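4장. 손가락 장착과 영점 맞추기

이 장은 3장까지 끝낸 사람을 위한 것이다. 서보 배선을 아직 테이프로 임시 고정해 둔 상태라면 3장으로 돌아가기 바란다. 공방에서 같은 이유로 돌아간 사람이 이미 여럿 있으니 부끄러워할 일은 아니다.

설명은 Fokomik 핸드 그리퍼 2차 판을 기준으로 한다. 1차 판은 손가락 홈이 얕아서 4.2의 순서가 맞지 않는다. 1차 판을 쓰고 있다면 Retamal 게시판의 옛 문서를 찾아보라. 오타가 많지만 내용은 맞다.

4.1 준비물

손가락 두 개 (출력 후 하루 이상 둔 것)
M3 볼트와 와셔
육각 렌치, 되도록 모서리가 살아 있는 것
버니어 캘리퍼스
Nerkis 제어 보드와 USB 케이블
데이터 전송이 되는 케이블인지 미리 확인할 것. 충전만 되는 케이블로 저녁 한나절을 날린 기록이 작업 일지에 세 번 나오는데, 세 번 모두 내 글씨다.

4.2 손가락 장착

1. 보드의 전원을 끄고 USB도 뽑는다. 둘 중 하나만 하는 것은 끈 것이 아니다.

2. 손가락 안쪽 면에 남은 출력 찌꺼기를 사포로 정리한다. 400번 사포면 충분하다. 더 고운 사포로 광을 내고 싶은 마음은 이해하지만, 물건이 미끄러지는 그리퍼를 갖게 된다.

3. 왼쪽 손가락을 마운트에 끼우고 볼트를 손으로만 돌려 넣는다. 아직 조이지 않는다.

4. 오른쪽도 똑같이 한다. 좌우 부품은 서로 바꿔 끼울 수 있게 생겼고 실제로 끼워지기도 한다. 다만 그렇게 하면 끝이 어긋난다. 바닥에 새긴 L과 R을 볼 것.

5. 두 손가락을 손으로 맞붙여 안쪽 면이 나란한지 본다. 나란하면 볼트를 번갈아 조금씩 조인다. 한쪽을 먼저 끝까지 조이면 반대쪽이 삐친다.

주의: 볼트가 뻑뻑해지는 지점에서 반의 반 바퀴만 더 돌린다. "한 번만 더"는 플라스틱 나사산이 가장 싫어하는 말이다. 예비 손가락의 출력 파일을 어디 저장했는지 기억나지 않는다면 특히 조심할 것.

4.3 전원 투입과 영점

1. 그리퍼 주변을 비우고 USB를 연결한 다음 전원을 넣는다. 순서를 바꾸면 보드가 포트를 못 잡는다. 고장이 아니라 성격이다.

2. 설정 프로그램에서 포트를 고르고 '열기'를 누른다. 손가락이 천천히 벌어져야 한다. 빠르게 벌어지면 속도 제한이 풀린 것이니 전원을 내리고 속도 값을 30으로 낮춘다.

3. '닫기'를 눌러 두 면이 맞닿게 한다. 이때 서보가 웅 하는 소리를 계속 내면 지나치게 닫힌 것이다. 소리가 멎을 때까지 닫힘 위치를 한 단계씩 뒤로 물린다.

4. 소리가 멎은 위치를 '영점 저장'으로 기록한다. 우리 공방의 그리퍼는 569에서 멎었다. 이 값을 그대로 베끼지 말 것. 서보마다 다르고, 같은 서보도 혼을 다시 끼우면 달라진다.

5. 전원을 껐다 켜서 값이 남아 있는지 확인한다. 사라졌다면 저장 단추를 누르지 않고 눌렀다고 믿은 경우가 대부분이다.

4.4 작업대 위 점검

영점을 잡았으면 작업대 위에서 벌림 폭과 높이를 본다. 처음부터 물건을 집어 보고 싶겠지만 참는다.

1. 그리퍼를 상판 가까이 내리고 완전히 벌린다. 손가락 끝이 상판을 긁지 않을 만큼 띄운다. Likesmont 공방의 공용 작업대를 쓰는 사람은 이 항목을 두 번 읽을 것. 흠집 하나에 커피 한 잔이 규정이고, 나는 이미 꽤 샀다.

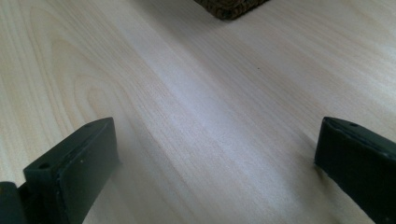 2. 벌어진 상태에서 안쪽 면 사이의 폭을 캘리퍼스로 잰다. 끝 쪽과 뿌리 쪽을 따로 재고, 두 값이 눈에 띄게 다르면 4.2의 5번으로 돌아간다.

3. 열고 닫기를 200회 넘게 반복시킨다. 프로그램의 '반복' 메뉴에 횟수를 넣으면 알아서 한다. 그동안 자리를 비우지 말 것. 차는 미리 끓여 둔다.

4. 반복이 끝나면 볼트를 다시 확인한다. 대개 하나는 풀려 있다. 나사 고정제는 바르지 않는다. 종류에 따라 플라스틱이 갈라진다.

참고: 위에서 빛이 강하게 내리면 매끈한 상판이 번들거려 틈이 잘 보이지 않는다. 손가락 뒤에 종이 한 장을 세우면 재기 편하다. 이 방법은 Bonifacio Requena가 알려 주었고, 그는 이것을 이 설명서에 적는 조건으로 캘리퍼스를 빌려주었다.

4.5 잘 안 될 때

한쪽 손가락만 움직인다: 링크 핀이 빠졌다. 바닥을 찾아보라. 검은 핀을 검은 고무 매트 위에서 조립한 사람에게는 위로를 보낸다.

닫힐 때 덜컥거린다: 혼의 나사가 헐겁다. 조인 뒤 영점을 새로 잡는다.

아무 반응이 없다: 4.1의 케이블 항목을 다시 읽는다.

손목 회전축 조립은 5장에서 다룬다. 5장은 1월에 쓴 초안이라 부품 번호 두 개가 예전 것이니, 주문하기 전에 부품표와 대조할 것.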